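I bought the Brumora bag sealer in April, from the kitchen aisle at Mercado, after throwing out one stale bag of chips too many. It runs on a built-in battery and charges by USB. I have used it most days since. 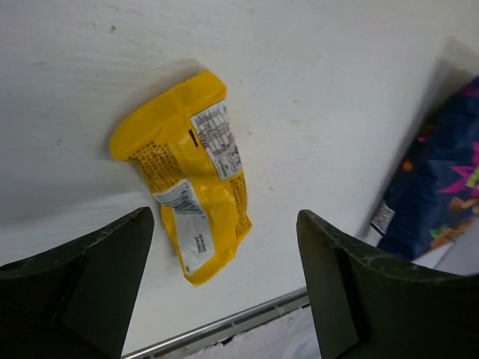
Sealing takes one slow pass along the open edge. Go too fast and the line has gaps, and it took me 6 bags to get the speed right. Glossy plastic like the yellow bag in the photo has to be pulled flat first if it's that wrinkled, or the heat skips over the creases. Paper coffee bags don't seal at all. The manual says so, on page 7.

My old sealer was a Kusteo. It used AA batteries and ate them. The Brumora is heavier, but the lid over the hot strip closes properly and the magnet holds it on the fridge.
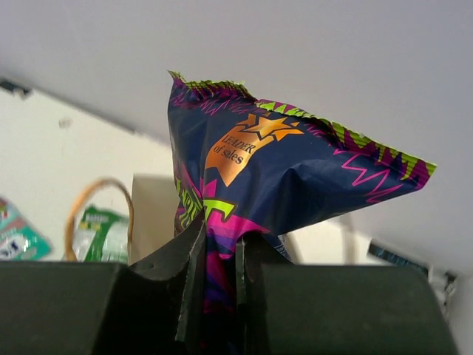
Battery life is fair. I charge it every other Sunday. The charging port is on the bottom, so you can't stand it up while it's plugged in. The cord is also too short for my counter.

I still keep a few Illham clips in the drawer for bread and frozen peas. For chips and crackers I use the sealer.

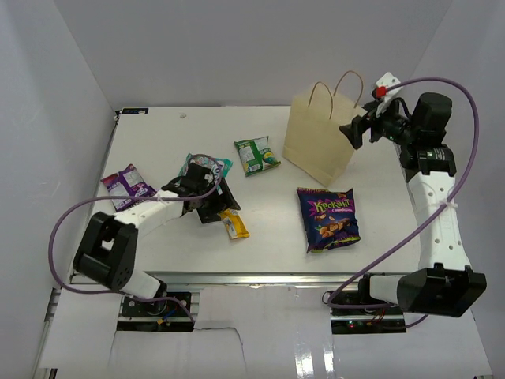 *Snack packs on the white table.*

Four stars. I'd buy it again with a longer cord.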